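26/02/2019

Rain again since the morning, and the bus to Gethin came so late that I missed the first hour of the language class. We did the past perfect. I had studied it at home already, but when the teacher asked me I mixed everything and my face became hot.

After class I walked to the market for onions and flour. The flour has gone up, so I took the small bag. I have 37 dollars until the end of the week – it should be enough if I cook at home and don't buy coffee near the station.

The letter from Grornitz has arrived. They want 684 dollars for the heating, almost the double of last winter. I will write to them in March, when I have the other papers together.

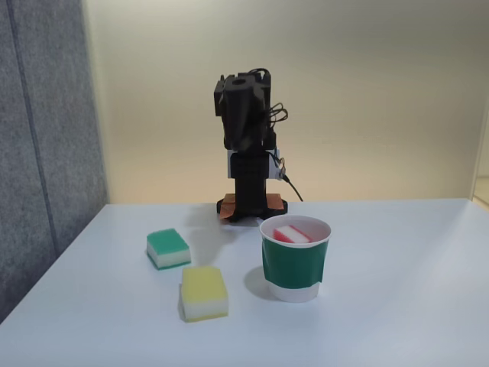 Black arm on the white table, with its cable in loops.

In the evening I made soup and read six pages of my novel. The neighbour's radio was on until late.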